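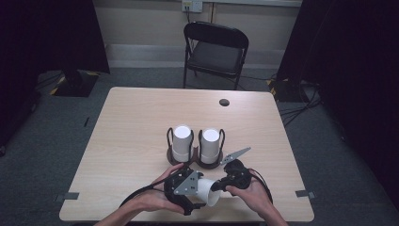

Questions people send us before their first long run with the Coller Road Runners in Luton. We love getting them, so keep them coming! Answers are by Noemi Farina and Jarlath Foley, with a bit of help from Kalkidan Dinsa on the hill questions.

## Socks, blisters and sore feet

**Do I really need running socks?**

For a short jog round the park, wear what you like. Once you're out for more than an hour, a proper pair is the best small treat you can give your feet. Look for a snug heel, a flat toe seam and no spare fabric bunching under the arch. Pure cotton holds on to sweat and starts to rub, so most of us wear a wool blend or a synthetic mix.

**Thick or thin?**

Try both! Jarlath runs in thick wool all year and Noemi can't bear anything heavier than a thin ankle sock. What matters is that you put them on with the shoes you'll be running in – a thick sock can make a shoe that fitted nicely in the shop feel half a size too small.

**I've got a blister. Can I still come along?**

If it's small and doesn't hurt, cover it with a blister plaster and see how you feel on the warm-up lap. If you're changing the way you run to avoid it, have the week off. Anything hot, very red or weeping needs a pharmacist or GP to look at it.

**What about toe socks?**

They look daft and we adore them. If you get blisters between your toes, they're well worth a go. Allow a few extra minutes to get them on the first time.

**Does anyone use powder or balm?**

Plenty of us. A thin smear of balm on the heel and the ball of the foot goes on before the socks. Powder tends to clump once you sweat, but Hường Lã swears by it in winter.

## The long run itself

**How far do you go?**

There are 3 groups, and you can swap between them whenever you fancy. The shortest does a lap of the park and the lanes behind it, with walking breaks. The longest goes up over the Najjar Hill loop, where the path climbs 228 metres in all and the view at the top is glorious on a clear morning.

**Will I be left behind?**

No. Each group has a back runner who stays with the last person, and we regroup at every gate.

**Can I bring spare socks?**

Please do, especially from October onwards when the lower path turns to soup. Put them in a freezer bag with your name on and leave them in the bag box by the start. Changing into dry socks halfway round is pure joy.

## The sock swap

**What is it?**

A box of new, unworn pairs that turned out to be the wrong size or style for whoever bought them. Bring a pair, take a pair. Amado Abella looks after it, and he'll happily talk you through every fabric in there. 624 pairs have found new feet so far, which makes us very happy indeed!

**Can I put in socks I've only worn once?**

Sorry, unworn only. Old ones can go in the Trorkico textile bank by the car park, holes and all.

**How do I join in?**

Turn up ten minutes early and say hello to whoever's holding the clipboard. Your first run is free.

Page last updated 24 September 2024.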